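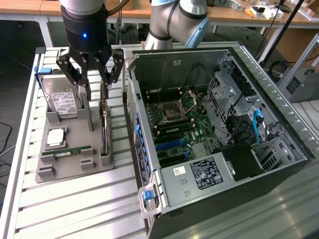 3 Nov 2023 - Stonville bench, tower 23

Case on its side on the slatted table, side panel off. Parts tray to the left of it. Order of parts in the tray follows the Genine sheet: hard disk upright at the back, CPU in the square recess, memory module in the long slot below. Label side of the module faces up from now on.

Socket on the board is clear. Check pins under the lamp before seating anything. Supply stays in for this round. Blue SATA cable keeps falling back toward the drive cage, needs a tie.

Expansion card: bracket screw first, then the slot latch, then lift straight. Card goes in the log as 2984. 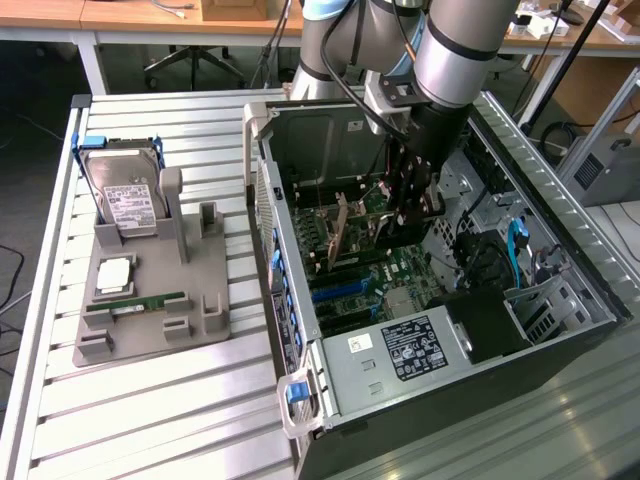
Card with tan PCB in its slot, tray at left.

Recess for the CPU is a loose fit, 2 mm of play on the long side. Asked Grundside for a reprint, same gray. Post height unchanged.

To do: new sticker for the tray, thermal paste, 31 screws to sort back into the Dönmez box.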